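When a Robot Does Not Feel Its Own Hand

Did you ever sit on your foot for a long time, and then you stand up and the foot is "asleep"? You know that it is there, but you cannot say exactly where. You put it down too hard, or you stumble. A robot can have a similar problem. In this text we will explain how it happened to a home robot named Jitell, and what the people did after.

Jitell has two arms and it learns to help in houses. The company Dovier builds it. In April it was learning to bring small things from one room to another. One morning it should put a cup on a shelf. The arm went up nicely and then it did not stop. It pushed the cup against the wall, and the cup broke. No person was hurt.

Why did it not stop?

Inside every joint of the arm there is a small part which we call a sensor. A sensor measures something. This one measures how much the joint is bent, and it sends the answer to the computer many times in each second. The computer compares: where is the arm now, and where should it be? When the two answers are the same, the motor rests.

In Jitell, a wire to the elbow sensor was damaged. After 2000 movements it had become weak on the inside, like a paper clip which you bend again and again. The computer was receiving an old answer: "The elbow is still low." So it told the motor to lift more. The computer was not angry and it was not crazy. It believed a wrong message.

How can we make it safe?

Korkor Antwi is the engineer who repaired the arm. She changed the wire, and she also gave the robot three new rules. The first rule is that every joint must have two sensors. If the two do not agree, the arm stops. The second rule is about old news. If the same answer comes 20 times while the motor is turning, something is wrong, and the arm stops. The third rule is for people: the wires must be checked after every 8 hours of work.

There is also the red button. Everybody who works near the robot must know where it is, also the visitors.
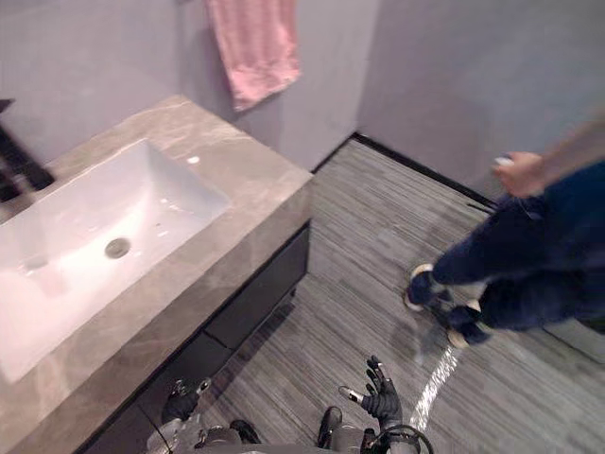 A robot which has a fault is more dangerous in a small room than in a big one. In a big hall you can take a few steps back, but in a house the walls are close and the furniture is hard. Think of a bathroom. There is a stone-looking counter with a corner that an arm can hit, and there is a shiny floor where light makes a bright stripe, which can confuse a camera. And people do not stand still like a sink does! A person in sneakers walks by with something small in the hand, and the robot's fingers are open in front of it. At this moment the robot must know very well where its fingers are. If it is not sure, it must stop moving and wait.

Stopping is not always easy too. If the motors lose all their power, a heavy arm can fall down. For this reason many robots have brakes in the joints, a little like the brakes on your bicycle. The brake holds the arm in its place until a person comes to look.

Try it at home

You need a friend, a table and a soft toy. Close your eyes. Your friend puts the toy on the table and tells you where your hand should go: "left, left, more forward, stop." Now do it again, but this time your friend must wait 2 seconds before each word. Your hand will go too far, because the message comes late. Change places and let your friend try.

New words

Joint: the place where an arm can bend, for example the elbow.
Sensor: a part that measures something and sends the answer.
Fault: when some part does not work as it should.
Brake: a part that holds a thing so it does not move.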